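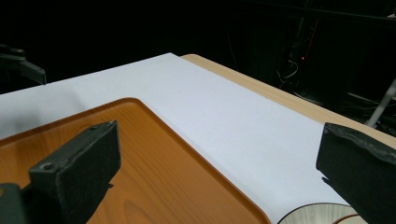 Zorkdale Tables: paper and trays

README for the table-laying notes, August revision

What this is

A folder of written notes on laying a table with a sheet of white paper and a tray, and on putting it all away again. There are 200 notes, each covering one laying, made over a summer of lunches in the back room at Zorkdale. If you were hoping for something on napkins, Ysaline Arnaud has strong views and a separate folder.

Why paper

Cloth needs ironing. We tried cloth for two weeks and the ironing pile acquired a sort of seniority in the building. Paper goes down flat, takes a pencil note if someone needs to remember who wanted soup, and folds up with the crumbs inside. Its one vice is that it wants to go back to being a roll, and it will pick the moment you've turned round to fetch the tray.

The tables are light wood and the sheet is cut a little short on purpose, so that a strip of bare table shows past the edge. Earlier sheets hung over the side and were carried off on people's sleeves.

Why trays

The tray is the orange wood-grain kind with a raised, rounded lip. Opinion on the colour is divided. Kamol Srithong calls it amber; Brayden Dhillon calls it marmalade and won't be moved. It goes on top of the paper, never underneath, a rule that looked too obvious to write down until August.

What is in each note

Table: which of the 7 tables was laid.
Paper: how the sheet sat when finished. Allowed words are "flat", "curling" and "creased". "Fine" was withdrawn after Brayden used it for everything.
Tray: where it ended up, given as the nearest corner of the table.
Time: when the laying was finished, by the wall clock, which is 2 minutes fast. We haven't corrected for this and neither should you, as the lunches ran on the same clock.
Remarks: free text. Quality varies. Some are useful and some are about the soup.

How the notes were made

Whoever laid the table wrote the note, standing up, before the food arrived. Nantana Wattanapong typed them in afterwards from nearly 300 slips. The rest of the slips were duplicates, shopping lists, or illegible in a way that suggested gravy. She kept the original spelling in the remarks, so "trey" is a tray throughout.

Known problems

"Left" and "right" depend on where the writer stood. Damilola Adebisi always wrote from the window side and everyone else from the door. Her notes are marked D in the last column, so flip them if it matters to you.

Table 4 wobbles. Tray positions for it should be read as intentions.

The paper changed supplier partway through. Notes marked N are for the Nitix roll, which curls more, and the remarks get shorter and crosser accordingly.

Use

Copy what you like, and keep the initials out of anything you pass on. Corrections are welcome on a slip in the usual tin, in pen this time. Notes from the Rirndale room will be added once they have agreed which end of their table is the top.

Contact: Nantana Wattanapong, Zorkdale back room | © Zorkdale Tables | Back to top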